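Building the Femell Hand Gripper, Part 3: Pads, Pivots and a Cloth Test

Filed under: Grippers, Shared Workshop

Part 2 ended with both linkages assembled and the fingers moving in parallel. This part covers fitting the pads, setting the pivots and running a first session on fabric. You need the printed parts from the Flemmont bench, a 3 mm hex key and a sheet of soft pad material.

1. Cut the pads to the outline of the backing plates. Degrease the plates and leave the adhesive to set for 12 hours.

2. Tighten each pivot until the link binds, then back off just enough for it to swing under its own weight. Do this in pairs – a stiff joint on one side pulls the finger out of parallel.

3. Close the fingers on a strip of paper. It should drag evenly from the tip to the base of the pad.

4. Close them on cloth. Thin, wrinkled fabric is a harder test than a block, as it folds into the gap and shows up any pad that sits at an angle.

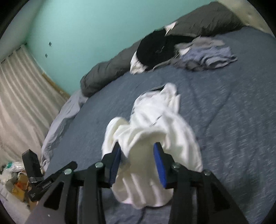
White cloth held between the blue pads, over the bed.

If the cloth slides when you lift, check the pad faces before adding force. The Adus spring is strong enough for a T-shirt at its 13 mm setting. Stiffer settings tire the hand and wear the printed links.

5. Set up the work surface. A bed is a good height and gives the tips something to press into. Heap the clothes loosely and leave open sheet on the near side, so there is room to bring the fingers down fully open. 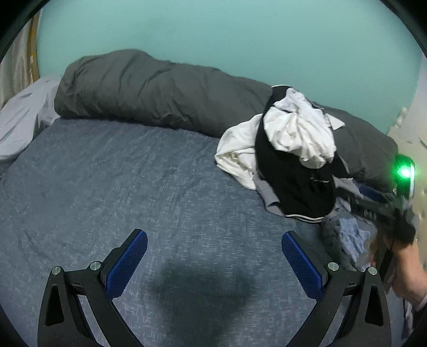
Approach with the tips low and close late. Pick from the top of the heap, set each piece down flat, and log a slip as a failed grasp even if the second try holds. Our log has 357 grasps, over half of them on shirts.

Recheck the pivots after the first session. If any have loosened, use the Tehrani lock washers listed in Part 1.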